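Quiet Rooms: Reverberation in Small Offices

Apr 5, 2021

Print | E-mail

Small meeting rooms are harder to treat than large ones. The walls are close, the ceiling is low, and speech reaches the listener by several short paths at nearly the same time. At the Benside office park, tenants complained of poor call quality for two years before the acoustics were measured.
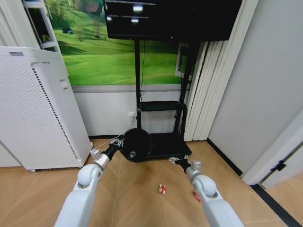

A mobile television stand in a small room with a light wooden floor.

Haddad, the firm hired for the survey, tested six rooms. In each, a loudspeaker played a swept tone and a microphone recorded the decay at four positions. The longest decay times were in rooms with bare floors and painted drywall. Carpet lowered the figures at high frequencies but did little in the range of male speech. 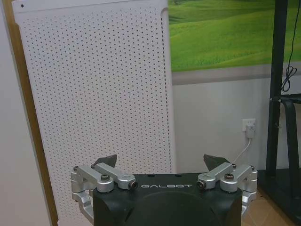 Absorber thickness matters more than coverage at low frequencies. A thin felt tile takes out hiss and clatter and leaves the boom in place. Haddad specified thicker mineral wool panels from Sunent, mounted with an air gap behind them, on two adjoining walls per room. Parallel bare walls were avoided, as they produce flutter echo.

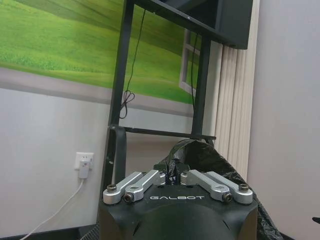 Doors were the remaining weak point. Drop seals were fitted in July, and the same work is planned for the Grodgate building.

Related articles
Choosing a Door Seal
Ceiling Tiles and Speech Privacy
Fan Noise in Shared Ducts

This site uses cookies. By continuing to browse you accept our cookie policy.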